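Section 4 of the Datelar countertop scale guide. Read section 3 (battery and feet) before starting. Revised December 1, 2019.

## 4. Setting Up and Weighing

### 4.1 Choosing a location

The scale measures load through four sensors, one under each corner of the platform. All four feet must touch the surface.

1. Select a flat, rigid counter or table. Stone, steel and solid tabletops are suitable. Cutting boards, place mats and towels are not.
2. Keep the scale away from stove vents, fans and open windows. Moving air across the platform changes the reading.
3. Set the scale down and press lightly on each corner in turn. If a corner rocks, turn the adjustable foot at that corner counterclockwise until the rocking stops.
4. Check the bubble level at the rear of the housing. The bubble must sit inside the inner ring.

**Note:** If the scale has been stored in a cold room or a vehicle, leave it switched off in its final location until the housing reaches room temperature. Readings drift while the sensors warm up.

### 4.2 Switching on

1. Make sure the platform is empty.
2. Press **ON/TARE** once. All display segments light, then the display shows `0`.
3. If the display shows a value other than `0`, press **ON/TARE** again.
4. Press **UNIT** to step through grams, ounces, and pounds with ounces. The last unit used is stored when the scale is switched off.

**Caution:** Do not switch the scale on with a load in place. The scale takes the load present at start-up as its zero point, and a load removed later shows as a negative value.

### 4.3 Calibration

Calibrate the scale before first use, after changing the batteries, and after moving it to a different building. The Pemenell calibration weight (500 g) is packed in the side compartment of the carton. Handle it by the knob. Skin oil and scratches change its mass over time.

1. Switch the scale on and wait for `0`.
2. Press and hold **UNIT** until the display shows `CAL`.
3. Release the button. The display flashes `500`.
4. Place the weight in the center of the platform, inside the printed circle.
5. Do not touch the scale or the counter. When the value stops flashing, the display shows `PASS`.
6. Remove the weight and return it to its sleeve.

If the display shows `FAIL`, check the bubble level and repeat from step 1. If the second attempt fails, see section 7, Error Codes.

**Caution:** Use only the supplied weight. Coins, packaged food and water in a measuring cup are not accurate enough, and the scale stores whatever it is given as the reference.

### 4.4 Weighing in a container

Most foods are weighed in a bowl, colander or tray. The tare function subtracts the container.

1. Place the empty container on the platform.
2. Wait for the stability mark (a small circle at the left of the display).
3. Press **ON/TARE**. The display returns to `0`.
4. Add the food and read the value when the stability mark returns.
5. To add a second ingredient to the same container, press **ON/TARE** again and continue.

The container counts toward the maximum load even after it has been tared. Containers with wide bases may hide the display. In that case, pull out the display tray on the front of the housing.

For washed produce, drain the food completely before weighing. Water held on leaves or in the container adds to the reading.
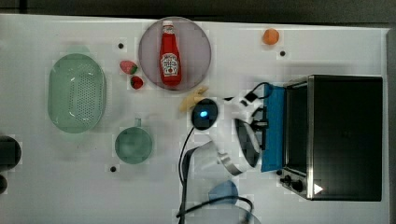
**What is the smallest amount the scale can weigh reliably?**

The smallest reliable amount is 2 g. Lighter items may register as zero, particularly when they are added slowly, so weigh several together and divide the result.

### 4.5 Weighing without a container

1. Wipe the platform with a dry cloth.
2. Switch the scale on and wait for `0`.
3. Place the food directly on the platform, close to the center.
4. Read the value when the stability mark appears.

**Note:** The platform is safe for food contact. Remove it by lifting the front edge, and wash it by hand in warm soapy water. Dry both sides before refitting. The housing must not be rinsed or placed in a dishwasher.

### 4.6 Using stored tare values

The scale can hold the weights of up to 27 containers. Stored values are kept when the batteries are removed.

1. With the display at `0`, place the empty container on the platform.
2. Press and hold **MEM** until `P01` appears.
3. Press **UNIT** to move to a free position. Positions already in use show a dot after the number.
4. Press **MEM** to store.

To recall a value, press **MEM** briefly, select the position with **UNIT**, and press **MEM** again. The display shows the container weight as a negative value until the container is placed on the platform.

Saving to a position that shows a dot replaces the old value without warning. Odovham glass bowls are sold with their weight etched on the base. Store the measured value even so.

### 4.7 Switching off

Press and hold **ON/TARE** until the display goes blank. To change the automatic shut-off delay, see section 5.2.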